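Guides > Play Kitchen > Set-Up & Care

We use cookies to remember your region and saved guides. Accept | Manage settings

Drodier Market Basket Play Set: User Guide
Section 3: Setting Up the Vegetable Game
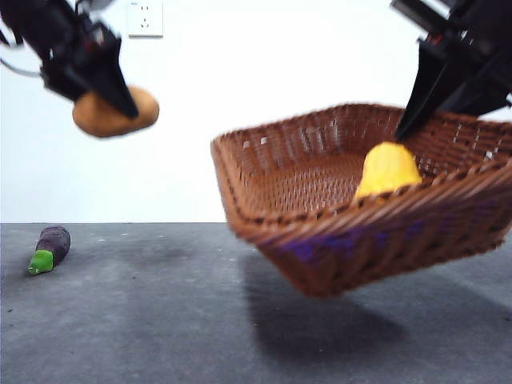
Fig. 3. Potato, eggplant and woven basket in play.

Now for the fun part! Your pieces are unpacked and wiped down (see Section 2 if they aren't), so all you need is a clear patch of floor and somebody who likes shopping for pretend potatoes.

1. Pick a hard, flat floor. Rugs work too, but the basket slides much better on a smooth surface, and half the joy is pushing it along.

2. Run your hand around the basket rim and feel for loose ends in the weave. Tuck any you find back under the nearest strip.

3. Scatter the vegetables where your child can reach them. Leave gaps between them so that each one gets its own little trip to the basket.

4. Put one yellow piece in the basket to start the game. It's bright, it's easy to spot through the weave, and children seem to understand right away that the rest belong in there with it.

5. Call out a vegetable. The player finds it, picks it up and drops it in. Keep going until the floor is clear, then tip everything out and begin again (you will be asked to, many times).

NOTE: Dark purple eggplants are easy to lose under a sofa. Call for the eggplant early.

NOTE: For two players, have one hold the basket while the other gathers. Swap after 5 rounds or 3 minutes, whichever suits the mood.

CAUTION: Don't stand or sit on the basket. The flared sides will bend outward and may not spring back.

CAUTION: Keep the basket at least 30 inches from heaters and fireplaces. Synthetic weave softens with heat.

Cleaning after play

Shake crumbs and grit out through the bottom of the basket. Go over the weave with a damp cloth and a drop of dish soap, then let it air-dry upside down. Marker and paint stains come off more easily the same day.

Guide text by Uthai Hemmin. Updated April 9, 2025.

Related guides
Ramasamy Stacking Crates: Assembly
Ciltcombe Play Stove: Fitting the Knobs
Storing Play Food in Small Rooms
Drellbridge Parts and Replacements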